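Workshop Notes: Cleaning Screens, Cases and Charging Ports

Posted Wednesday, June 12, 2019, by Hidayah Purba

Most damage done to glass during cleaning comes from grit, and the grit is usually already on the cloth. Shake the cloth out, fold it in four, and use a fresh face for each pass. Paper towels leave lint and can drag particles across the surface. A washed microfiber cloth, dried without fabric softener, will do for years.

Switch the device off before starting. Smudges show up best on a dark screen under a lamp set low and to one side.

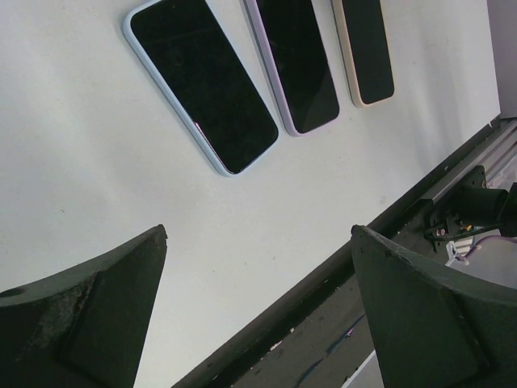

Screens off and facing up, ready for wiping.

Dampen the cloth with distilled water and wring it until no drop can be squeezed out. Wipe in straight, overlapping strokes from top to bottom, then dry with a second cloth. Greasy marks that survive two passes need isopropyl alcohol at 70 percent, applied to the cloth and never to the glass. Do not use window cleaner. Ammonia attacks the oil-resistant coating, and the loss is permanent.

Ports come next. Use a wooden toothpick shaved flat at the tip, and work along the side walls only. Lint packs at the far end and comes out as a small felt plug. Compressed air from a can is a poor choice here — held at an angle it spits liquid propellant. A plug that will not seat fully is nearly always a lint problem, so check this before buying a new cable.

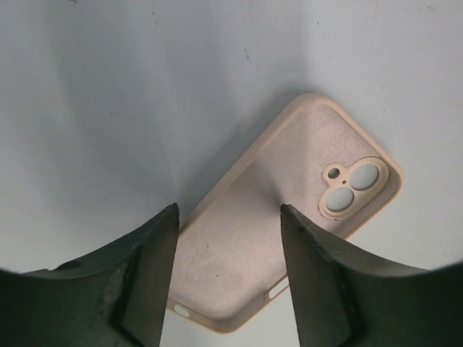 Silicone picks up skin oil and lint faster than hard plastic and should be washed once a month. Take the case off the phone and soak it in warm water with two drops of dish soap for 16 minutes. Scrub the outside with an old toothbrush. A case with a soft, slightly fuzzy lining, like the pale pink one here, needs a lighter hand inside: dab the lining with a damp cloth, skip the soak, and run the brush only along the raised rim, where dirt collects. Stand it on edge to dry for 90 minutes, longer in damp weather. Do not use a hair dryer.

Yellowing in clear cases is a change in the plastic itself and will not wash out. Dionysis Bakalis wrote in May to suggest baking soda paste. I tried it on two old cases; it dulled the surface and left the color as it was.

Keep the screen cloths in a closed bag, away from the bench rags.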